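News > Press Releases > Kerr Community Table

Kerr Community Table to Open Its Doors in Rirkinton
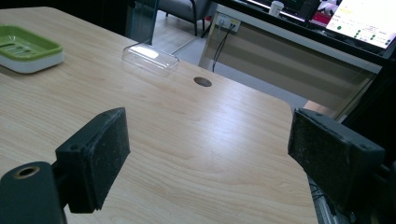
RIRKINTON, July 2025 — We are so very pleased to share that the Kerr Community Table, a weekly shared supper for neighbors of every age, will begin serving in the old Flarnley meeting hall once the summer fair has packed up and gone home. The supper grew out of a soup night held last January, when 17 people turned up in the sleet and stayed talking until well past closing.

"I grew up eating at my grandmother's, where there was always room for one more chair," said Magnus Urquhart, who founded the program and will be cooking at most of the suppers himself. "I've wanted to bring a bit of that to Rirkinton for years, and I can hardly believe we're nearly there."

Meals will be served in two sittings each week, and guests may pay what they like or nothing at all. The menu will lean on vegetables from the Himon gardens, with bread baked in the hall kitchen that same afternoon — Agnes Gourlay has promised her seeded rye for the first night, and we intend to hold her to it!

Families, newcomers and people on their own are all warmly welcome. Seats can be reserved at the Flarnley front desk, and anyone who would like to help cook or wash up may leave their name there too.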